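Candis Housing, Wuncombe Office
Move-out inspection checklist with comments
Property: Flat 7, Stileton Court
Date of inspection: July 7, 2026
Type: End of tenancy, unfurnished apart from kitchen
Previous inspection: April, same form

Marks used: OK, Minor, Action, N/A. Comments go under the item they refer to. Items marked Action have to be closed before keys are handed over to the next household. Minor items can wait for the routine visit.

1. Entrance and hallway

1.1 Front door closes and locks without force. OK
1.2 Door closer holds against the frame. Minor
Comment: Closes slowly over the last part and needs a light push. Adjust the screw at the next visit. The door still latches.
1.3 Letter plate and draught brush. OK
1.4 Smoke alarm sounds on test button. OK
Comment: Tested twice. Replace-by date is on the side of the casing and has been copied to the property record.
1.5 Floor covering flat, no trip edges. Action
Comment: Threshold strip between hall and living room has lifted at the hinge side. One screw missing, one loose. Refix with longer screws. If the board below has gone soft, report it before covering.
1.6 Electricity meter cupboard clear of stored items. Action
Comment: Two paint tins and a bag of dust sheets left inside. Remove and put with the bulky waste. Meter reading taken, see section 6.

2. Living room

2.1 Window opens fully and restrictor engages. OK
2.2 Window handle locks, key present. Minor
Comment: Locks, but the key is missing. Spare to be cut from the office set.
2.3 Radiator fixed to wall, valve turns. OK
2.4 Sockets and switches, no cracks or scorch marks. OK
Comment: Socket beside the window had a plug-in timer left in it. Removed and bagged with the keys.
2.5 Blind cord secured to wall cleat. Action
Comment: Cleat is there but the cord hangs free of it and is long enough to make a loop. Shorten the cord or fit a wand control. Not to be left as it is, even where no children are named on the new tenancy.
2.6 Wall and ceiling finish. Minor
Comment: Picture hook holes above the radiator, filled but not sanded. Covered by the redecoration allowance. No damp reading above the normal range on the outside wall.

3. Kitchen

3.1 Worktop sealed at the wall and around the sink. Action
Comment: Sealant has come away behind the taps. Cut out the full length along the back and renew it. Patching was tried after the April visit and has not held. Check the chipboard edge while the joint is open.
3.2 Cupboard doors hang straight, hinges tight. Minor
Comment: Door under the sink drops when opened. Tighten the top hinge.
3.3 Wall cupboards secure to wall. OK
Comment: Each one pulled by hand at the front edge. No movement.
3.4 Cooker isolator switch marked and working. OK
3.5 Extractor filter clean. Action
Comment: Filter clogged with grease. Replace with a new one, washing will not bring it back. Wipe out the housing before fitting.
3.6 Under-sink pipework dry. OK
Comment: Basin filled, released and joints checked with a paper towel. Dry on both traps.
3.7 Stop tap reachable and turns by hand. OK
Comment: Stiff at first. Worked open and shut and left a quarter turn back from fully open.
3.8 Surfaces and close areas.

The smooth finishes are judged by eye and by touch together. On a plain grey surface, a soft change from lighter to darker, or a faint pinkish or greenish tint towards one side, is not enough by itself to mark as staining. Wipe with a damp white cloth first. If the cloth comes away clean and the tone is unchanged, leave it off the defects list.
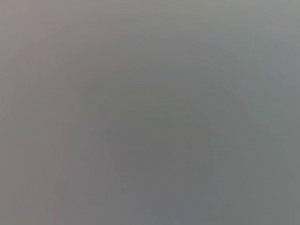
4. Bathroom

4.1 Extractor fan runs and overruns after the light goes off. OK
4.2 Bath sealant complete. Minor
Comment: Black spotting at the tap end only. Clean with mould remover and look again in a week. Renew if it comes back.
4.3 Toilet seat and pan fixed. OK
4.4 Basin firm on wall. Action
Comment: Moves when leaned on. Left bracket to be refixed. Put a notice on the basin until this is done.
4.5 Hot tap temperature at basin. OK
Comment: Taken after the tap had been left to run, and within limits. Reading entered in the water log.
4.6 Pull cord switch. OK
Comment: Cord is grubby. Replace the lower length when the basin is done.

5. Bedroom

5.1 Window opens and closes. Action
Comment: Friction stay on the left is bent and the sash will not pull in square. Contractor is Leckie, who fitted the units. Quote for the pair, the other one is worn as well.
5.2 Wardrobe recess rail. OK
5.3 Carpet. Minor
Comment: Dents from bed legs. Steam and brush. No replacement.
5.4 Carbon monoxide alarm. N/A
Comment: No fuel-burning appliance in the flat.
5.5 Door and handle. OK

6. Keys, meters and items left

6.1 Keys returned: 2 front door, none for windows. Action
Comment: One communal door fob still outstanding. Cancel it on the system today and issue a new one to the incoming household.
6.2 Electricity meter reading. OK
Comment: Entered on the property record. Prepayment balance nil.
6.3 Key tag number 281 checked against the key cabinet list. OK
6.4 Items left by outgoing tenant. Action
Comment: Paint tins and dust sheets (see 1.6), plug-in timer (see 2.4), one shower caddy. Hold the timer and caddy for the standard period, then dispose of them.

7. Order of work

Do the blind cord, the basin bracket and the threshold strip first, in one visit. Sealant in the kitchen should go in on a day when the water can be left off until it has cured. The window stay depends on Leckie and should not hold up the rest, but the bedroom window must be kept locked shut and the incoming household told.

Redecoration comes after the sealant. Carpet cleaning is last.

Form to be kept with the tenancy file at the Wuncombe office, and a copy left in the meter cupboard for the contractors. Initial each Action item in the margin when it is finished.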